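Nightly sync to Ekari stops partway, no error shown

Status: resolved
Opened by: Tae-yang Noh
Handled by: Asif Sial
Site: Luvwood

Reported problem

The nightly job that copies the maintenance share to Ekari ends with status Complete, but the copy is short. Folders early in the alphabet are present and current. Folders near the end are missing or hold old versions. The desktop client on the same share shows no errors. A manual run from the Rurkus console gives the same result.

First noticed after the September folder could not be restored. It had never been copied.

Setup

Rurkus job runner on the office server, job type Mirror, one source, one target. The job runs under its own service account. Compression off, versioning on. No changes to the firewall or the router before the fault was reported.

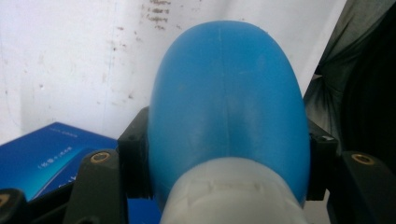 Checks, first round

Disk space on the target: fine.

Clock on the server against the target: no drift.

Permissions: service account can list, read and write in every folder, including the ones that are skipped. Tested by hand with a small text file.

File names: no forbidden characters, no long paths. Two names with a trailing space were fixed. No change in the result.

Log level was raised from Normal to Verbose and the job was run again. The verbose log ends with "listing done, 1,000 entries" and then goes straight to cleanup. The share holds far more than that. The copy phase is working – the job only copies what it was told about, and the list it is given is short.

Checks, second round

Listing was run from the command line with the same account. The first page came back with a continuation token. The second page came back normally when the token was passed by hand, so the source is able to serve the full list. The runner is not asking for it.

Job settings compared with a job that works at the Soltani site. One difference: Luvwood has "Use legacy listing" ticked.

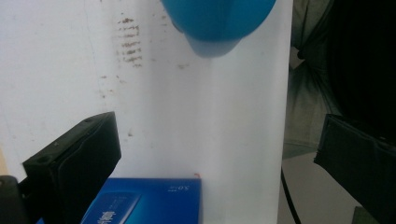
Anum Orakzai: We ticked that box when the old storage unit was still in use, as it timed out on long listings. The unit was replaced and the setting stayed. Is it safe to clear it with versioning on, or will the job treat everything past the first page as new and delete what is there?

Asif Sial: Safe to clear. Cleanup compares against the full list, so a longer list can only add files. As a precaution, turn off "Remove from target" for the first run and turn it back on afterward.

Fix

1. Pause the schedule.
2. Export the job settings.
3. Clear "Use legacy listing" and "Remove from target", then save.
4. Restart the runner service. Saving alone does not reload the listing mode.
5. Run the job by hand with the log at Verbose.

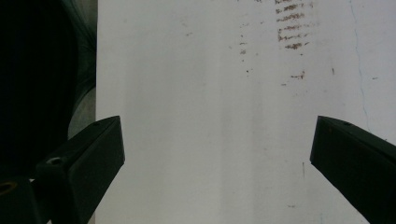 The verbose log should now show several listing pages before the copy phase starts. If it still shows one, the service was not restarted or the settings were saved under a different profile. Check the profile name in the top line of the log.

Result at Luvwood: six pages listed, all folders present on the target, three files skipped because they were open. Those were copied on the next scheduled run. "Remove from target" is back on. Restore test of the September folder passed – Tae-yang Noh confirmed and agreed to close.

Left open: the runner reports Complete on a short listing. Passed to Cheng-en Ng as a separate request for a warning.

Recent tickets
Rurkus console logs out during long runs
Restore puts files in the wrong time zone
Ekari target shows as read-only after password change
Schedule paused after server restart

Print this ticket | E-mail this ticket

Contact support | Copyright Rurkus | Back to top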